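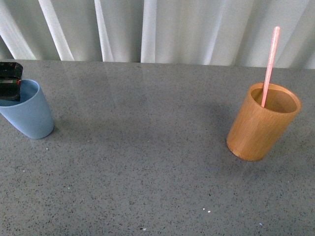

Mereana Hinds wrote:

> Has anyone on the list applied to the Rakena seed grant this round? The guidelines say up to $5,000 per business but they don't say if sole traders can go in for it. I have been trading as Zudex for 43 weeks and haven't registered a company yet.
> Also, is the Zatton desk space worth the money? They quoted me $275 a month.

Hi Mereana,

Sole traders were fine last round. I went in as one, before Fliltedus was a company, and the only extra thing they asked for was a year of bank statements. You would be a few weeks short of that, so email the program office first and ask if they'll take what you have. They answered me in two days.

The form is longer than it looks. Question 5 wants a cash flow forecast by month, and they sent mine back when I did it by quarter. Quotes for equipment have to be on the supplier's letterhead.

On Zatton, $275 is the full-time rate. There is a part-time one for $100 that gets you two days a week and the meeting room if it's free. It isn't on their website, so you have to ask at the front counter. I took that for the winter and it was enough for me. Parking is extra, and the internet was slow in the afternoons.

I can send you my old forecast spreadsheet if you want something to start from. Reply off list.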